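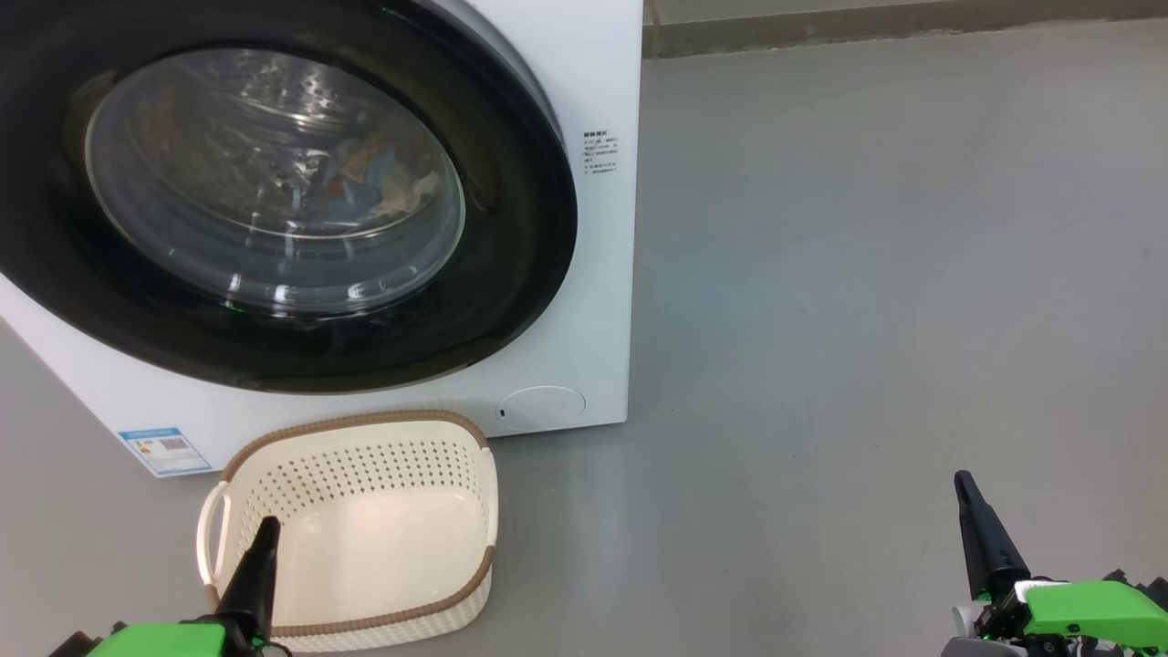
Open Day at the Fevthorpe Laundry

Home | Visits | Archive | About

The Fevthorpe laundry opens its doors once a year, in February, and this time I got there before the line did. Admission was 3 dollars, paid at a table inside the loading dock.

Delwyn Trevaskis led our group. She started in the pressing room and now runs the wash floor. The tour took 90 minutes and began at the sorting belts, where hotel sheets go one way and restaurant linen the other. Table napkins get their own bin because of the grease.

The big washers are at the back and the floor shakes a little when they spin. Small lots still go through ordinary front loaders with a round glass door. Trevaskis said a half-full drum cleans worse than most people think, as the clothes slide around instead of dropping.

I liked the ironing line best. Two people feed a damp sheet in at one end and it comes out flat and folded at the other. On the morning shift they had done 956 sheets by the time we walked through. It was hot in there, and loud — take the earplugs they offer.

We finished in the old boiler house, which has a wall of photos from when the place was called Stenier and delivered by horse. Coffee was free. The rolls were gone by 9.

Parking is on Ifans Street, behind the bus stop.

Share 3 | Comments 9

Contact | Copyright | Back to top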